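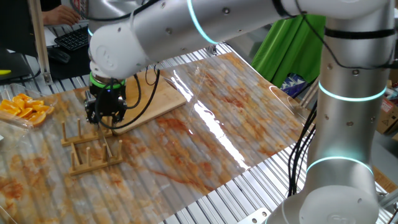
Ticket 712 – Label printer skips every second label
Status: Resolved
Site: MacLeish, packing room
Device: Pikix thermal label printer, firmware 108

Reported
Printer feeds one printed label, then one blank. Started after the stock was changed to the shorter Zendunberg labels. No error light. Same result from both packing stations.

09:10 Power cycled, reseated the roll. No change.

09:25 Printed the self-test page from the front button. Blank label after it, so the shipping software is ruled out.

09:40 Cleaned the gap sensor with a dry swab. No change.

10:05 Checked stored settings. Label length still set for the old stock. Ran auto calibration; it failed with code 954 – gap not found.

10:20 Sensor was set to black mark. Changed to gap, ran calibration again. Passed.

10:30 Test batch printed with no blanks. One label sat 2 mm low; corrected with the top offset.

Fix
Set media type to gap and recalibrate after any change of stock. Settings saved to the Zenden profile.

Open item
The driver on the second station overrides the saved darkness value. Moved to its own ticket.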